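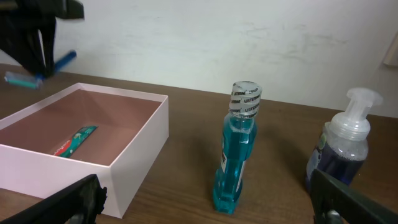
Inicio | Guías | Baño y aseo | Cajas y organizadores | Contacto

Imprimir esta página | Enviar por correo electrónico

Guía de preparación Gestano
Sección 4. Llenado de la caja de aseo

Esta sección explica cómo colocar los artículos de aseo en una caja de cartón abierta, de las que se dejan en la habitación de invitados o en el baño compartido. El montaje de la caja se trata en la sección 3. La versión con tapa (modelo Cunstead) se llena de otro modo y tiene su propia hoja.

4.1 Antes de empezar

1. Elija una mesa lisa y estable, a ser posible pegada a la pared. Si un frasco rueda, tendrá un lado menos por el que caerse.
2. Pase un paño seco por el tablero. El cartón claro se mancha con facilidad por la base.
3. Deje libre el centro de la mesa para la caja. Los artículos irán a los lados, al alcance de la mano.
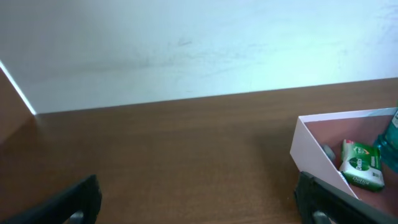 4. Compruebe que no quedan restos de agua junto al borde de la pared, donde el paño no siempre llega.
5. Ponga la caja en su sitio con la abertura hacia arriba y presione las cuatro esquinas interiores con el pulgar. Si alguna cede, vuelva al paso 3.6.

Nota: no forre el fondo con papel adhesivo. Al retirarlo se lleva la capa de color.

4.2 Disposición de los artículos

Saque todos los artículos antes de meter el primero. La lista básica es la siguiente:

- cepillo de dientes
- maquinilla desechable
- tubo de pasta dentífrica
- enjuague bucal en frasco pequeño
- jabón de manos con dosificador
- jabón en pastilla, en su envase

Coloque los artículos largos a un lado de la caja y los frascos y el jabón al otro. En este momento los frascos pueden estar tumbados.
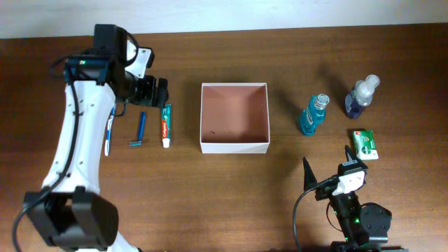 Fig. 4-2. Artículos repartidos a ambos lados de la caja vacía.

Revise uno por uno los tapones. Un tubo de dentífrico mal cerrado es la causa más frecuente de cajas estropeadas. Si el dosificador del jabón tiene bloqueo, gírelo hasta el tope.

PRECAUCIÓN: las maquinillas deben llevar su protector puesto antes de entrar en la caja. No las prepare con niños cerca de la mesa.

4.3 Llenado

1. Ponga de pie los frascos que estaban tumbados y espere un momento. Si aparece líquido alrededor del tapón, séquelo y apriete de nuevo.
2. Introduzca primero el tubo de dentífrico. Debe quedar plano sobre el fondo, y puede ir en diagonal si no cabe a lo largo. 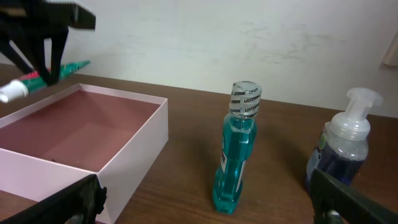

Tiempo de lectura: 7 minutos

3. Añada el cepillo de dientes junto al tubo, sin que las cerdas toquen el cartón. Use una funda si la tiene.
4. Coloque la maquinilla en el lado opuesto, con el mango paralelo a la pared de la caja.
5. Meta el jabón en pastilla contra una esquina. Sirve de tope para el frasco.
6. Introduzca el enjuague bucal de pie. Si la caja se va a transportar, túmbelo con el tapón apoyado en el jabón.
7. Deje el dosificador para el final. En las cajas bajas sobresale del borde y conviene llevarlo aparte.

Nota: en la caja Sutter, de 28 cm de lado, el dosificador cabe tumbado si se retira el jabón en pastilla.

4.4 Traslado

Levante la caja con las dos manos por debajo. No la sujete por las paredes, que se abren con el peso de los frascos. Para bajar escaleras, use la bandeja Gornham o cualquier otra de fondo rígido.

Si va a guardar la caja llena más de una semana, vuelva a comprobar los tapones antes de entregarla.

Texto: Benedikt Danzer
Última revisión: 26/12/2020

Compartido 1.119 veces | Comentarios (28)

Sección anterior: Montaje de la caja | Sección siguiente: Limpieza y reposición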